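Three generations and one kitchen scale

2020-10-20

My grandfather Edvin Bakke opened a bakery in Grerkville with 600 crowns' worth of flour on credit and an oven he bought from a hotel that was closing. My mother ran it after him. I work there four days a week and spend the fifth on the books, and in September my mother asked me if I wanted the whole thing.

I have been thinking about it since then and I still don't have an answer I would put my name to. Writing helps me, so I'm writing.

People assume a family business comes with a set of family values, printed on a card somewhere. Ours never had that. What we had was a way of doing things, and most of it went unsaid. You weighed everything, even if you had made the same dough for 25 years. You paid suppliers before you paid yourself. If a customer brought back a loaf, you gave them another one and didn't ask what was wrong with it. My grandfather did ask once, and the woman told him for 20 minutes.

He was not an easy man to work for. My mother started with him at sixteen and he didn't let her touch the rye until she was nineteen. She tells this as a funny story now. When I was younger I thought it sounded cruel, and I said so at dinner, and she put down her fork and told me he had been right about the rye. I don't know if I agree. I got to make it in my first month, and some of it was bad, and we ate it ourselves.

My mother left Grerkville for six years in her twenties. She lived in Raltinitz and worked in the office at Engström, doing payroll. She had a desk by a window and got home at half past five. She says those were good years and she would have stayed if my grandfather's back hadn't given out. She came home for a month to help, and the month is still going.

I asked her recently if she felt she had been given a choice. She thought about it while she was cleaning the mixer. She said she had been given one, but that it didn't look like a choice at the time, it looked like a phone call. Then she said she wanted mine to look like a choice, and that this was why she was asking me now, with her back still working.

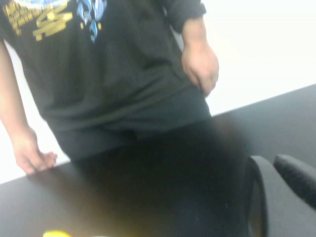 Black T-shirt, dark table.

The dress code is one of the things we have argued about. My grandfather wore a white shirt with a collar every day until he retired, under the apron, where hardly anyone could see it. He ironed it himself the night before. My mother kept to that for a long time and then switched to plain gray sweaters. I wear T-shirts. When he was alive he would look at my shirt, then at me, and go back to reading his paper. I took it as permission.

There are bigger things we don't agree on. My mother thinks we should keep opening at six. I think seven would cost us very little and would give everybody an hour of sleep. She doesn't want to sell through Trirkar, the delivery service, because she likes to see who is buying. I like that too, but many of our older customers don't get out much these days, and this year it has been worse. We tried it for two weeks in September. The orders were small and steady. She looked at the numbers, said "fine," and hasn't mentioned it again.

What I notice is that when we argue, we both use him. She says he would never have done it. I say he bought a used hotel oven from a stranger, so he wasn't exactly careful. We are probably each describing the half of him that is most like us.

He turned 50 the year I was born. There's a note in the account book from that week, in his square handwriting, between the butter and the electricity. It says "girl, healthy" and has no amount next to it. I found it last winter when I was looking for something else. I showed my mother, and she had known about it all along.

I have told her I'll decide by spring. If I say yes, I want to close for two weeks every summer, and I want the opening hours settled before I sign anything. She has agreed to the two weeks. We are still talking about the hours.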